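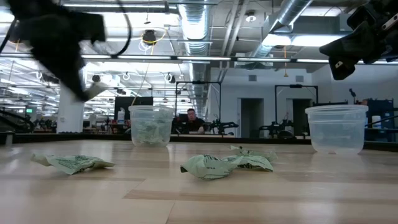

Do I still have a job once the arms run the sorting table?
Your job stays, the work changes. Less picking up and dropping, more setting out, watching, fixing. Schedules and pay grades are not covered in this guide, ask your lead.

Section 4. Sharing a sorting table with the arms

Read this before your first shift on a Torero table. Keep a copy at the station. Covers small soft goods only: bags, wrapped pieces. For boxed goods see Section 6.

4.1 Start of shift

1. Walk the floor first. Cables off the walkway, nothing leaning on the rails.
2. Check both gripper cables. They need slack to swing. Kinked or rubbed = don't start, tag it.
3. Put tubs where both arms can reach. Open side up, no lids.
4. Lay pieces out on the wood. Spread them. A pile gets picked as one lump and then you're sorting it by hand anyway.
5. Set speed to 40 for the first run. Default is 200, too fast for a new layout.
6. Step back behind the floor line. Press Start on the panel, not on the remote.

CAUTION: Hands out of the rails while the status light is on. An arm that is standing still may only be waiting. Press Hold, wait for the click, then reach in.

Note: soft bags change shape every time they're droped. Missed picks are normal. Don't chase them by hand mid-run, let the arm try again.

4.2 What you do now, what the arms do

Arms: pick up, carry, drop in the tub.
You: lay out, swap tubs, clear snags, decide what is a reject. The arms do not judge quality. If a torn wrapper goes in the tub it goes out the door unless you catch it.

At changeover write down every Hold and why. Short is fine. "Bag stuck to finger" is enough. The Jevard crew reads these logs when they tune the grip, so blank logs mean no fixes. 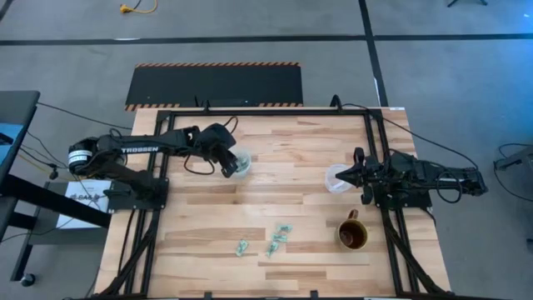 Ileana Bratu, from the Skála line, wrote back on the draft: my wrists are better since we switched, but the day feels longer. Watching is tiring in its own way. Please put the job swap in writing so we don't have to ask for it.

Added, see 4.3.

4.3 Swaps and breaks

1. No more than 2 hours on watch, then trade with packing.
2. Person leaving presses Hold. Person arriving releases it. Never the same person for both.
3. Tell the next person which tub is due for a swap.
4. Want to go back to hand sorting for a shift? Tell your lead before start up. Hand sorting stays open thru September.

4.4 If it stops

Code 232: gripper closed on nothing too many times. Press Hold, respread the pieces, press Resume.
Any other code: leave the power on, call the Fulidau desk, read them the code off the panel.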